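Ticket 2688
Subject: vases tipping over w/ tulips in, showroom tables
Opened by: Adwoa Gbeho
Assigned: Magnus Buchanan
Priority: normal (was high, see below)
Status: closed

Adwoa Gbeho, 8:52 am
Hi, can someone look at the purple glass vases. Third one down since the Delaunay tables went in. No breakage yet but they go over as soon as the tulips lean to one side. Need these standing for the Nidgate open house. Fake tulips, the long stem ones from Binard, pink and white. No water in them obviously.

Magnus Buchanan, 9:20 am
Which vase? We have two purples. The straight one or the one w/ the narrow neck and round bottom?

Adwoa Gbeho, 9:24 am
Narrow neck, round bottom, diamond pattern on the lower half.

Magnus Buchanan, 9:41 am
OK. Weighed one, 500 g empty. Should be plenty for one tulip, no way for five. How many stems are you putting in?

Adwoa Gbeho, 9:43 am
Five. Sometimes six if theyre thin

Magnus Buchanan, 10:15 am
Too many. Neck is tight so they all get shoved the same way and the heads end up on one side. Trying with fewer. Took everything out, starting over from an empty vase, one stem at a time, pink first then the whites.

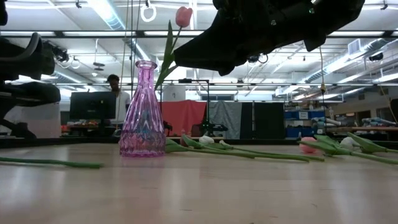

One stem: fine, leans on the rim, vase doesn't care. Two: fine if the heads face opposite ways. Three: fine, had to bend the leaves in first or they catch on the neck. Four: wobbles when you bump the table. Five: over. Did it twice, same both times.

Also tried it on the old Fitevex table, the matte one. Five stems stayed up there but only just. The glossy top is slippery, so the vase slides a bit before it tips. Not the main problem but doesnt help.

Francine Bélanger, 10:58 am
Can we cut the stems? Would bring the heads down.

Magnus Buchanan, 11:06 am
Yes but there's wire in them, need the side cutters not scissors. Somebody already wrecked the good scissors on these in May. Cut one to try, much better. Please don't cut all of them, the tall floor vases need full length.

Adwoa Gbeho, 11:30 am
How about something heavy in the bottom? glass beads?

Magnus Buchanan, 11:52 am
Tried it. 204 g of clear beads, holds four stems no trouble. You do see them through the glass, looks ok to me, Francine's call. Pain to get back out thru the neck though.

Francine Bélanger, 12:10 pm
Beads are fine. Three stems per vase, one pink two white. Leave the long ones alone.

Magnus Buchanan, 1:35 pm
Fix:
- 3 stems max, heads turned away from each other
- fold leaves up along the stem before it goes in the neck
- beads in first, vase tilted, pour slow
- clear felt dot under the base on the glossy tables

Felt dots are in the drawer under the register. Dropping to normal.

Adwoa Gbeho, 3:48 pm
All done, bumped every table on purpose, nothing went over. Can close. Spare tulips back in the Binard box, whites on top

Closed by Magnus Buchanan, June 30, 2022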